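Do Cues Help? Verbal Cueing and Balance Holds in a Beginner Yoga Class
Project report, Movement Studies practicum
Pascal Deschamps and Sumathi Panicker

Background

Anyone who has taken a yoga class knows that the teacher talks. Some teachers talk about feet and hips. Others talk about rivers. Our question was whether the kind of talking makes any difference to how long a beginner can stand on one leg before grabbing the wall.

We compared two styles. Plain cues named a body part and told it what to do ("press down through your big toe"). Image cues gave the student something to picture ("you are a tree"). We also ran classes with no cues at all past the name of the pose, which both of us found much harder to teach than expected. Silence in a room full of wobbling adults is a long silence.

Setting and participants

Classes were held at the Brurnar studio, upstairs from the Bulta bakery, at 7 in the morning. The bakery matters only because its ovens are at their best at that hour and several people listed "smell of bread" under distractions on the exit form. We did not control for bread.

We signed up 80 beginners, all of whom had taken fewer than five yoga classes. Each was assigned to one cue style and kept it for the whole project, which began in October. Sumathi taught every class so that the voice stayed the same. Pascal ran the timing sheet and was asked, more than once, to stop sighing.

Method

The pose was tree pose, held on each side, eyes open, with hands wherever the student liked. A hold ended when the raised foot touched the floor or a hand touched the wall. Students worked in pairs and timed each other with their phones, then wrote the number down before switching.

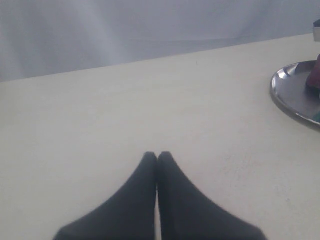
Pair timing was the weak spot in the design and we knew it going in. Friends are generous. In the first week one pair reported a hold longer than the class. We added a rule that partners had to come from different rows of the sign-in sheet, and the heroic numbers went away.

We collected 2,934 timed holds. After removing entries with no name, no side, or a time written as "good," and then keeping only students who came to at least half their classes, we had 1,436 left. Losing that much data hurt. Our advisor called it a learning outcome.

Results

Both cued groups held longer than the uncued group by the final two weeks. The gap between plain cues and image cues was small, and it changed direction depending on which leg we looked at. We have no theory for the leg thing. Pascal had one for a while, but it required everyone to be right-footed.

The exit forms were more lopsided. Students in the image group liked their classes more and were more likely to say they would keep going. Students in the plain group said they understood the pose better, and a few complained that it felt like being assembled from a kit. The no-cue group mostly asked if they had done something wrong.

Limits

Sumathi knew which style she was using, obviously, and she prefers plain cues. Two students told us they could hear it. The Quiambao balance checklist, which we meant to use as a second measure, takes far longer per person than we had allowed, so we dropped it after one try and a line down the stairs. We also tested one pose. Nothing here says what happens in half moon, where in our experience no cue of any kind helps.

What we would change

One of us should have timed every hold, or we should have borrowed the pressure mats from the Plitden lab before the sign-up list there filled. We would run the classes later in the day – attendance at 7 was a test of character all by itself. And we would write "seconds" on the timing sheet in much larger letters.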